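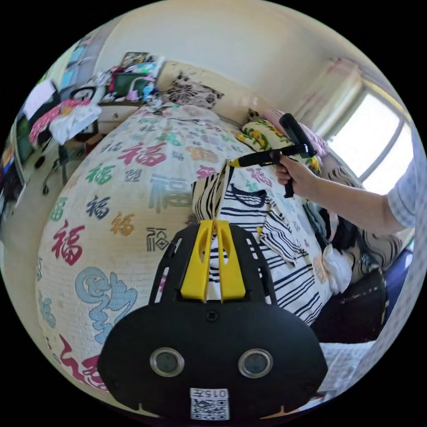 Bedspread with repeated 福 character, shown with floral pillows and a light-coloured wooden headboard.

Runetti Home Textiles
Fu Character Bedspread
Catalogue number 462
Page revised 2018-05-27

Overview

The Fu Character Bedspread is supplied by Runetti to private households, student residences and guest accommodation. The cream ground carries the character 福 (fu, good fortune) in many written styles, in red, green, dark blue, purple, orange, grey-blue and pink. Large swirling calligraphic shapes in light blue and red form a second, bolder element of the design.

The pattern was drawn for Runetti by Saturnino Cifuentes and has been part of the permanent range since its introduction at the Branduvville showroom. Colours are matched against a retained master cloth before each production run is released. Minor variation between runs should nevertheless be expected, and customers furnishing several rooms are advised to place a single order.

Use in the room

A multicoloured bedspread of this kind will accept a good deal of other pattern. The photograph shows it with a brown and white floral pillow and a second floral pillow in yellow and green, against a cream-white wall. Customers who prefer a quieter arrangement may order plain pillowcases in cream or grey-blue from the Yau bed linen range.

The bedspread also provides a clean, level surface for sorting and folding laundry. Striped tops and other light garments may be laid out across it at full width. Garments should be completely dry before they are placed on the cover, and newly purchased dark clothing should be washed separately beforehand, as loose dye may transfer to the cream ground. Belts, badges and open zips should be kept clear of the surface – the weave will snag if a sharp edge is drawn across it.

Specifications

Fabric: woven cotton, printed on the face
Ground colour: cream
Reverse: plain cream
Edge finish: double-turned hem, machine stitched
Sizes: single, double, queen
Pillows, cushions, blankets and garments: not included
Headboard and bed base: not included

Care

Machine wash in warm water on a gentle cycle, with like colours. A mild liquid detergent is recommended. Do not bleach. Do not use products containing optical brighteners, which will alter the cream ground over time.

Line drying in shade is preferred. Where the bedspread is used beside a bright window, it should be rotated end to end at each wash so that any fading remains even. Press on the reverse side with a warm iron. Dry cleaning is permitted but is not necessary for ordinary soiling.

For storage, fold loosely and place in a breathable cotton bag. Plastic covers should not be used.

Ordering and delivery

Orders may be placed through the Runetti website or at the Branduvville showroom. Stocked sizes are dispatched within 8 working days. Institutional orders are handled by the contract desk and are dispatched on a schedule agreed in writing.

Fabric swatches are available without charge. Each swatch includes a portion of the repeated character print, but may not include the large light-blue or red calligraphic shapes, owing to the scale of the design.

Returns

Unwashed bedspreads may be returned within 90 days of delivery, in the original packaging and with proof of purchase. Items that have been washed, altered or hemmed to a non-standard length cannot be accepted unless a manufacturing fault is present. Faults should be reported in writing, with a photograph of the affected area and of the sewn-in label.

Related products

Yau Plain Pillowcase, cream or grey-blue
Yau Fitted Sheet, white
Idov Patterned Blanket, black and white
Idov Cotton Storage Bag, large

Availability of Idov products varies by season. The blanket is next scheduled for delivery to the showroom in March.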